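Keeping chopsticks in good condition

Posted by Xiaoyan Yao, 2022-03-22

Many people wash chopsticks together with plates and leave them in the sink. Wood does not like this. I wash mine by hand with a little soap, rinse them quickly and wipe them with a towel – the thin ends first. 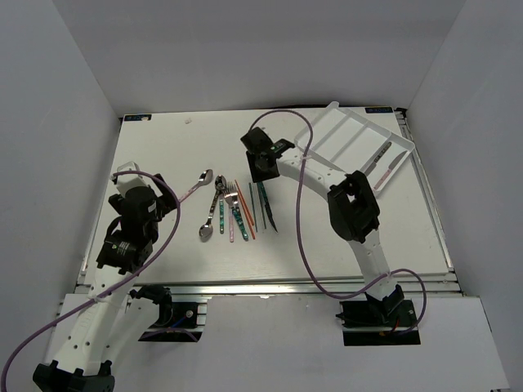

Cutlery and chopsticks on a white tabletop.

Let them dry standing up, thick end down, for one night. Do not close them in a drawer while they are still damp, or they will smell. In August, when my kitchen is very humid, I give them two nights. If the tips become rough, use fine sandpaper and then a drop of walnut oil.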